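December, bench notes, toy food box

Sorting the play food for the Clokeo set before it goes back on the shelf. Pesel's order asked for the lemon, carrot and eggplant with one plate, so those are what I put out on the wood inside the clear walls. The rest of the Stillden bag stays closed for now.

Plate is the big sky-blue one with the raised rim. It takes up a lot of the table. I'd use a smaller one if the set had it, but the list says large. Lemon is out on open wood to the left, carrot and eggplant on the right by the rim.

- Wiped the walls with a dry cloth, then a damp one. 20 minutes, mostly the corners.
- Tabletop left as is. Scuffs and knots don't matter for this, sanding can wait.
- Layout with the carrot against the rim and the eggplant partly behind it: 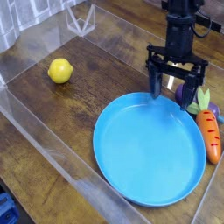
- Felt leaves on the carrot: check the stitching before packing. Spare felt is in the Cisternas drawer, 2 sheets of light green.
- Eggplant gets a soft cloth only. No solvent on the glossy pieces.

Second layout has the eggplant up near the rim and the carrot lower down the right side, tip close to the plate. Lemon well clear of everything again. I prefer this one, both vegetables are easier to tell apart. Still to do: label for the plate, and ask Stillden if the 300 mm box is deep enough or if we need the next size.
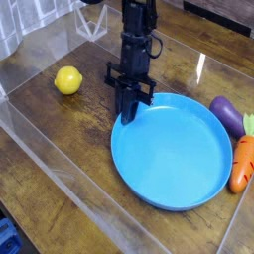 *Plate empty, lemon left, eggplant and carrot right.*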